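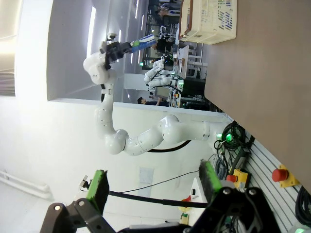 A white arm holding a blue package, with a crate waiting on the table.

Notes > Work and Machines > Can it put away the groceries?

Every few months somebody in my family sends me a video of a robot folding a shirt and asks when they can buy one. I work in packing, so for them I am the expert. I am not. But I have spent now nine years next to conveyor belts, and in June I changed from the warehouse at Grustdale to the smaller one in Flasholm, where there is more talk about automation, so I have at least some opinions.

My first opinion is that the packages are the hard part. People look at the arm. The arm is beautiful, I agree, all these round white joints. But arms have been good for a long time already. They can go to the same point all day and not be tired. What makes the trouble is the thing in the fingers. A package like the blue one can be stiff when it is full and soft when it is half full, and from outside it looks the same. My hand knows the difference before I think about it. I squeeze, it gives a little, I squeeze less. I could not explain to a new colleague how I do this, and I do not know how an engineer explains it to a machine.

At Grustdale we had a line for one product only, coffee filters in boxes, and there a machine did the packing from before I came. It did 3540 boxes in a shift and stopped maybe once. On the mixed line, with soft bags and bottles and everything in the same order, we were still six people when I left. I think this says most of what I know. If everything is the same, the machine has already won. If everything is different, please call a human.

Now the home. My kitchen is a mixed line, and worse, the line moves. When I come from the shop I put the bags where there is place. The rice goes behind the flour, but only if the flour is not open, because an open flour stands in the front. The crate for bottles is sometimes under the sink and sometimes on the balcony. To pick a thing from a table and put it in a crate, I believe a machine can learn that. To decide that this bag is torn and must be used tonight is a second job, and we do it in the same second without noticing.

My sister says I am too negative. She has a Kuusk floor cleaner and loves it like a dog. But she also picks up all the cables and socks before she starts it, and I asked her who is then doing the chore. She did not answer me for two days.

Then there is the price. At Flasholm they told us in a meeting that one picking station from Buvance would cost the same as 3845 hours of work. I wrote the number on my hand. For a warehouse it is possible to calculate with this. For a family, who has perhaps 200 hours of dishes in a year, it is not, and I did not yet include that somebody must come to repair it.

Would I like to have two arms over my sink? Yes, of course, even slow ones. If it needs the whole night for the plates, I am sleeping anyway. I would accept one broken glass in 1000. My mother would not accept any.

So my answer to the family is still "not this year," and I will give it again at Christmas. For the warehouse I am less sure. The fingers are the part I look at now when somebody sends a video, and I also try to see if the same object comes back again and again.

Next time I want to write about tape. There is a lot to say about tape.

Filed under: Work, Machines, Kitchen thoughts
Last updated: 11/11/19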